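Stallunel to test home chore robots in October

Can machines tidy a kitchen yet? Not quite, says Stallunel, which has put its Praltico software through 3,000 simulated chores. Wiping down went well – putting the shopping away less so.
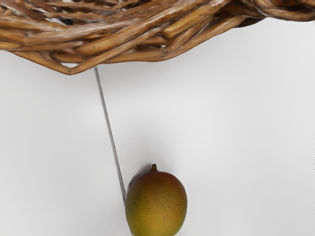
Praltico still struggles with fruit. One simulated task has a mango and a wicker basket, and loose, uneven cane is hard to judge. Trials in 6 homes folow. Contact: Yaw Laryea, press desk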